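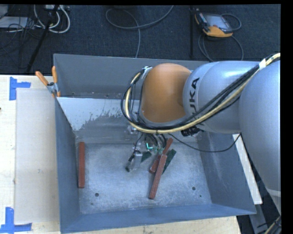

Robot arm reaching into the metal bin.

10 Mar 2021

Willcombe v. Purnolik, document work, continued from the last entry.

Second production from Purnolik is loaded. 1287 documents, mostly email with attachments, plus board minutes and the landlord letters we asked for in the first request. Load file had the date field in two formats again. Fixed it in the import template and saved the template under the matter name so we don't do it a third time.

Checked the Bates range against their cover letter. The letter says the production is continuous. It is not. There are 83 numbers missing in one block, in the middle of the correspondence with the Thân office. No slip sheets, no placeholder pages. Could be a privilege hold, could be a bad export. Giorgia Lombardi is writing to the other side today and wants the range quoted exactly, so I put it in the matter folder as a text file and also wrote it on the whiteboard.

Duplicates: ran the hash match against the first production. A fair number of repeats, which was expected, but four of them are not true repeats. Same message, same sender and time, different attachment. In the first production the attachment is the signed lease schedule. In this one it is an unsigned draft with the rent review clause struck out. I tagged them ATTACH-DIFF and did not suppress either version. Please leave them both in until Giorgia has looked. If you run the match again, exclude that tag first or they will drop out of the review set.

OCR: the board minutes are scans of photocopies and came out badly. Ran them through Prondlow with the default settings, then again with despeckle on. Second pass is better on the body text and worse on the handwritten notes in the margin. Kept both text layers. For searching use the second one. For anything that goes in a brief, read the page itself. "Lessor" and "lessee" get swapped often enough that I would not trust a hit count on either word.

Search terms: Phong Vương ran the agreed list. Three terms return almost everything because they match the footer on Purnolik's outgoing mail. He has a version that skips the footer block, but it is not what the parties signed off on, so for now it is only for our own sorting. The official counts are from the agreed list. Keep the two spreadsheets apart - the internal one has INT at the front of the name.

Privilege log came as a PDF, not a spreadsheet. Phong retyped the first part by hand and stopped when he saw that the description column says "legal advice" for every line. Giorgia says that won't hold up and will raise it in the same letter as the missing range.

Deposition binder: tabs are in date order now. The old order was by witness and the court reporter complained. The town clerk's affidavit moved to the back. Tab for the June site meeting is empty until we get the notes, which the town thinks are in a box at the old council office. Somebody should call again. I left a message and got nothing back.

Disk space on the review server is getting low. The first production's native files can go to the archive drive once the hash report is saved. I have saved it but not checked that it opens on another machine.

To do:
- confirm the missing range after Giorgia's letter is answered
- compare the draft and signed lease schedules line by line
- rest of the privilege log into the spreadsheet
- ask Phong for the footer text he used, for the notes
- open the hash report on his machine, then move the natives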